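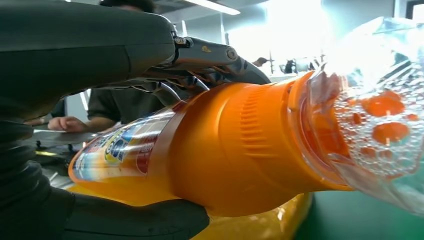
Today is all about one fault, and it's my favorite one in the whole course! We call it the creeping bottle, and it cost the Mirnwood cell a good part of March before anyone worked out what was going on. Start with the easy half of the problem. A bottle is clamped between two dark, rubbery fingers, lying more or less on its side, and with glossy orange plastic like this you get a nice broad contact on the body. The neck is another matter: it has molded ridges and it gets narrower, so if the grip lands too far toward that end, the fingers have much less to hold. Keep that in mind for the log.

## What happened at Mirnwood

The cell picks bottles from a tray, turns them and sets them in a rack. It ran 3,791 picks on the new finger pads. The first 1,886 went through without a single drop. After that there were 298 drops, nearly all of them during the turn, and (this is the part I love) the controller reported every one of those picks as good.

How can a robot drop something and call it a good pick? Look at what the controller was checking:

- finger position at the end of the close
- motor current at the end of the close

Both were read once, right after the fingers stopped moving. Nothing was read during the turn. So the bottle could start sliding half a second later and the program would carry on, quite happily, all the way to the rack.

## Why it got worse over time

The pads were picking up a thin film from the bottles. Rubber with a film on it still squeezes just as hard, so the current looks the same and the position looks the same. What drops is the friction, and neither reading knows anything about friction.

Write this one in your notes, we'll use it again next week:

**max holding force = 2 × μ × N**

(two fingers, N is the squeeze from each one, μ is the friction coefficient between pad and bottle). This is for a straight pull along the pads. During a fast turn the bottle also wants to pivot in the grip, so you need extra margin on top.

When μ falls, the tempting fix is to turn up N. The Plekodmont crew tried exactly that on their sister cell. The thin-walled bottles buckled, the contact patch got smaller, and the drops went up!

## The safety side

A dropped plastic bottle sounds harmless. At Mirnwood one rolled under the guard, and an operator reached in after it while the arm was still in its cycle. The light curtain stopped the arm and no one was hurt, but the report files it as a near miss and so should you. The drop was the cause and the reach was the hazard. Please trace both in your write-up.

## What they changed

1. Finger position is now read all through the turn. Any drift beyond the limit gives a protective stop.
2. Pads are wiped at every shift change and swapped on a schedule.
3. The grip point moved back onto the body, away from the neck.
4. Dropped parts stay where they are until the cell is locked out.

Item 1 has a hole in it. A bottle can slide lengthwise without changing the finger gap at all. Which sensor would you add? Bring a sketch.

## For the lab

Read the Arumugam handout on slip detection, sections 1 and 2, before you come in. We'll be on the Pirnari bench, working in pairs. Fingers (yours) stay outside the tape whenever the enable light is on, and the first pair to get a clean slip trace puts it up on the projector for everybody.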